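How to Clean and Polish Wood Kitchen Cabinets

I love this job! Old finish comes up glossy again in an afternoon, and you only need 3 things: dish soap, soft cloths and a tin of paste wax. My neighbor Gunnel Nordin got me started on it in July.

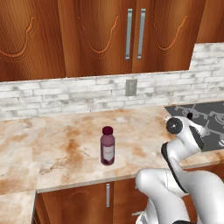
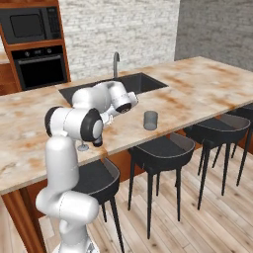
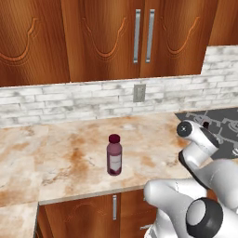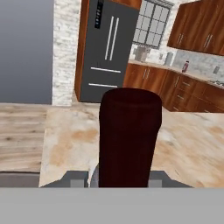
Step 1: Wash
Squeeze a little soap into warm water, wring the cloth out hard and wipe with the grain. Use a soft toothbrush in any carving — grease loves those grooves.

Step 2: Wax
Let the doors dry for 40 minutes, rub on a thin coat, then buff until the cloth glides.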